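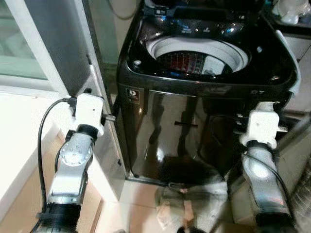

4. Before the first wash

Water hardness decides more about your laundry than any programme you choose, and Lelldale has some of the hardest water you are likely to put through a pipe. The Sasurar inline softener sits between your tap and whatever drinks from it, and most of this section is spent getting it there. It will feed a front loader, a dishwasher or a top loader with a lid that lifts, like the dark brown one shown, and it has no opinion about which. You do not need to open up the appliance at any point. If you find yourself holding part of a washing machine, please go back to step 1.

What should be in the carton

Softener body, grey, with wall bracket. Inlet hose with blue collar. Outlet hose with white collar. 2 rubber washers, in a small bag that everyone throws away. Test strips. Salt scoop. This guide, in more languages than you will want.

The salt is not included. Turkico coarse salt is the one we test with, and it comes in bags from most hardware shops. Any plain softener salt will do. Table salt will not, and neither will the pink kind from the mountains, however nice the grinder.

4.1 Choosing a position

1. Find the cold tap that supplies the appliance. It is usually behind something heavy.

2. Pick a spot on the wall within reach of both hoses. The body weighs a good deal more full than empty, so choose brick or a stud over bare plasterboard.

3. Leave 545 mm clear above the bracket. The salt lid opens upwards and the scoop has to get in under it with your hand attached. If the space is shared with a top loader, check that its lid can still be raised fully once the softener is on the wall. Do this with the tape measure, before drilling.

4. Keep the unit away from frost. An unheated garage in February is a poor home for anything with water inside.

Note: the distance from tap to softener to appliance must not exceed 2,140 mm in total hose length. Longer runs lose pressure, and a machine that fills slowly may give up and show a fault code. Customers then ring us about the code. We then ask about the hose.

4.2 Fitting the bracket

5. Hold the bracket against the wall with the arrow pointing up. Mark both holes in pencil.

6. Check for pipes and cables behind the marks. The tap is a strong clue that there are pipes.

7. Drill, plug and screw. Tighten until the bracket stops moving and then stop as well.

8. Hang the softener body on the bracket and press down until it clicks. If it does not click, it is not on.

4.3 Connecting the hoses

CAUTION: Turn off the water at the cold tap and unplug the appliance before continuing. If the tap will not close fully, turn off the supply to the house and have the tap replaced. Do not attempt to outrun it with a bucket.

9. Unscrew the existing fill hose from the cold tap. A cupful of water will come out. Have a towel ready.

10. Retrieve the small bag from the bin. Put one rubber washer inside the blue collar and the other inside the white collar, flat side down.

11. Screw the blue collar to the cold tap by hand. The free end of this hose goes to the port marked IN.

12. Attach the white collar to the port marked OUT, and the free end to the cold inlet on your appliance. Your old fill hose is now spare. Keep it with the receipt.

13. Tighten each joint by hand, then give it a quarter turn with pliers. More than that splits the washer, and spare washers are sold separately.

Note: IN and OUT can be confused when you are lying on your side with a torch in your mouth. Water sent through backwards will still come out, just as hard as it went in, and with some resin beads for company.

4.4 First fill

14. Open the salt lid and pour salt to the line marked MAX. There is no reward for going over it.

15. Add clean water until it just covers the salt. This is needed the first time only.

16. Close the lid. Open the cold tap slowly, a little at a time, and look at every joint. A bead of water means a washer is crooked. Close the tap, reseat it and try again.

17. With the tap fully open, leave everything alone for 2 hours while the brine forms. Reading section 5 will use up very little of this time.

18. Plug the appliance back in and run one short cold programme with nothing in it and no detergent. The first water through may be cloudy. Let it go down the drain.

4.5 Testing

19. Take a little water from the outlet side, using the sampling tap on the underside of the body. Dip a test strip for one second and shake it off.

20. Compare the strip with the chart inside the back cover. Green is soft. Olive is nearly there, so run another empty programme. Brown is the water you started with - see the note on IN and OUT.

21. Write the result and the date on the label inside the salt lid. Our engineers will ask for it, and they are hard to impress without it.

Using less detergent

Softened water needs a good deal less detergent. Start with half of what you normally use and adjust from there. Old habits die hard here, and we have taken many calls about foam.

If the clothes feel slippery after the rinse, you are still using too much. If they come out grey, you have gone too far the other way. Fabric softener can usually be left out altogether, though we accept that some people are attached to the smell.

Topping up salt

Look in once a month. The salt should always stand above the water. If it has set into a crust, break it gently with the handle of a wooden spoon, and then retire the spoon from cooking.

Guarantee

Register the unit with the card supplied or through your dealer. In the Lelldale area that is Van der Merwe, where Charmaine Gumede looks after softeners and has a drawer of rubber washers for those who skipped step 10. The guarantee covers the body, the bracket and both hoses. It does not cover frost, table salt or pliers.

Guide revised 5/4/26. Section 5 deals with regeneration cycles and the noise they make at night.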